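## 4.2 Cell Setup and Hand Maintenance

The Jalcombe cell is a bimanual, teleoperated station used for all tabletop trials reported in this paper. Two arms share a single controller and carry multi-fingered hands. Commands come from an operator wearing a headset, whose hand poses are retargeted to the robot hands at a fixed rate. The work surface is a small table with a cutting mat on top. The printed grid of the mat serves as the reference for object placement, and the mat is re-seated against two stops before each session.

Three cameras are recorded: one at the head and one at each wrist. The wrist cameras are held by brackets made to the Van der Merwe pattern, with the cable run along the forearm and a service loop left at the elbow. An early version without the loop pulled the connector out of its housing after 14 sessions. The brackets are rigid enough for our purpose, but any contact with the table edge shifts the view by a visible amount, and extrinsic calibration is then repeated before data are accepted.

Gloves and tape on the hands are treated as consumables. A glove is replaced when the fingertip fabric has thinned or when the cuff no longer stays under its strap. Tape on the hand is checked for lifted edges at the start of each session, as a loose edge can catch on the mat or enter the view of the wrist camera. Fingertip screws are checked with a torque driver every 18 hours of powered time. Over the reporting period the Atalley log lists 103 maintenance entries for the cell, most of them concerning gloves, tape and cable ties.

The bread-and-bowl task was used as the acceptance check following a hand service. It requires a compliant grasp on an object that deforms — a poor glove fit shows up early. 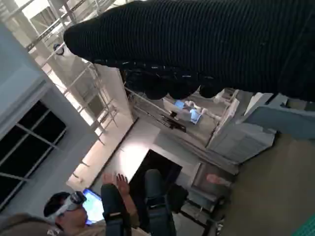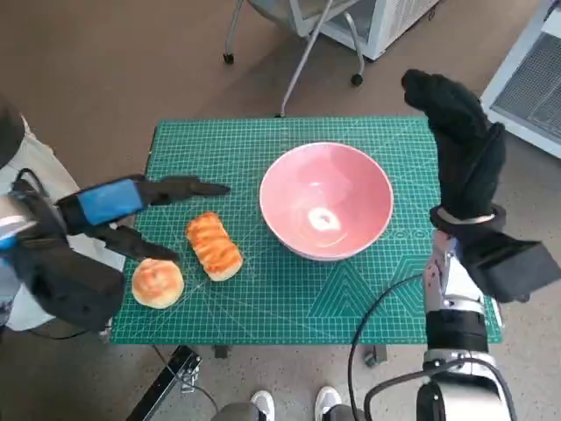
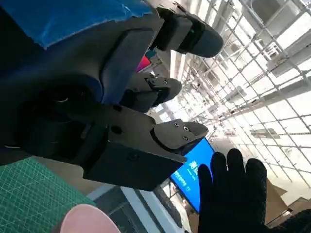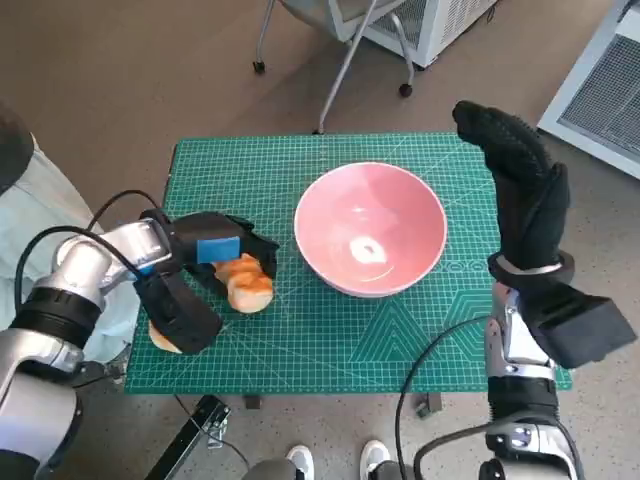 **Figure 2.** The Jalcombe cell, in wrist-camera views (first and third) and head-camera views (second and fourth).

Acceptance is decided on the recorded joint currents and on the operator's report. If the current in any finger at rest departs from the value stored at the last service, the glove is removed and the finger is cycled bare. In most cases this separates drag in the fabric from friction in the joint. Joint friction that remains after cycling is referred to the Drenatberg workshop, and the hand is exchanged as a unit. No finger is opened at the cell.

After an exchange, the zero positions are rewritten and the wrist camera on that side is recalibrated. The other arm is left untouched.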